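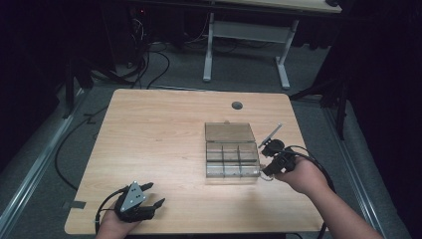
The weekly pill organizer, also called a dosette or pill box, is a container that sorts medicines by day or time of dose. Makers such as Hemeck and Andari sell it as a cure for missed doses, a claim that rests on thin ground. One often-repeated figure, that 70 percent of users stop forgetting, comes from a Frota sales leaflet and has never been traced to a study.

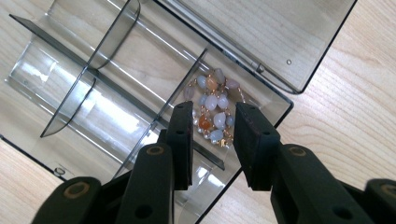
Critics point out that sorting errors simply move to the person who fills the box. Many people over 65 skip the purpose-made kind and use general compartment boxes, with a hinged lid and tinted plastic walls between the sections. These carry no day labels unless the owner adds them -- and tint is no proof of protection from light. Fandia, which sells both types, advises refilling every 8 days, an odd interval it does not explain.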